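Unit 6: Single-Dose Packaging – Sachets and Small Foil Packets
Course handout, Packaging Formats II

6.1 Scope

This unit covers flat flexible packs holding one use of a product, mostly personal care. Stick packs and blister strips are treated in Unit 7. Read sections 6.2 to 6.4 before the September practical and bring the handout with you.

6.2 Terms

A sachet is a flat pack sealed on three or four sides. The seal margin is the flat strip outside the filled area. The panel is the printed face. Web direction is the direction in which the film ran through the machine.

The course samples are filed under four supplier names: Ravau, Osis, Thakur and Lilura. Ravau and Osis are film converters. Thakur is a contract filler. Lilura is a retail label and appears only in the artwork exercise. Purchased retail sachets are handled alongside these and are logged by the name printed on the pack.

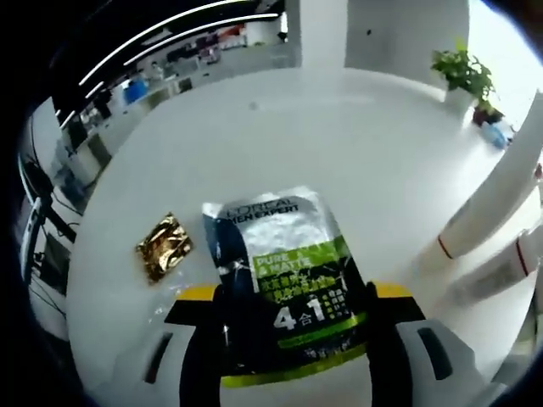
6.3 Reading the panel

On a small rectangular panel the order of information is nearly fixed: brand name, product name, then claims. A claim set as a large numeral, such as "4合1" (four in one), takes up less width than the same claim in words and can be read at arm's length. Bilingual panels usually keep the brand in one script and put the usage text in the other. Record both scripts as printed. Do not translate in the log; use the notes column.

Bare foil areas on the face are recorded as "unprinted metallic" whatever the color. Gold and silver are separate entries. Wrinkling is graded 0 to 3 by eye:

0 – flat
1 – slight waves, print undisturbed
2 – creases crossing print
3 – creases that make any character unreadable

Grade 3 packs are kept for the seal test and are not used for color work.

6.4 Laying out and sorting

Lay packs flat, printed face up, with a gap between neighbors. Overlapped foil slides. Sort by outline first (square, rectangular), then by face finish, then by brand. Clear film and loose overwrap go in the tray marked F.

Metallic faces change appearance with the light. Under a strip light a gold face can read as bronze, and in shadow as nearly black with bright points. Turn the pack through a quarter circle before naming a color. If two readers disagree, enter both names. 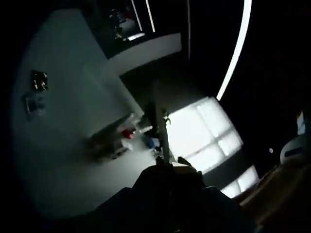 6.5 Seal test

Condition the packs in the test room for 30 minutes. Cut strips across the seal, three per pack, and clamp with the seal centered. Pull at 200 mm per minute. Report the peak value and the failure mode: peel, tear at the seal edge, or film break. A strip that slips in the clamp is discarded and replaced from the same pack where enough seal remains.

The reference set has 77 packs. Each group tests 35 – the remainder stays sealed for the storage exercise in Unit 8.

6.6 For the log

Outline, width and height in mm, face finish, wrinkle grade, scripts present, tear notch (yes/no), seal margin on each side. Leave no blanks; write "n/r" where a value was not read.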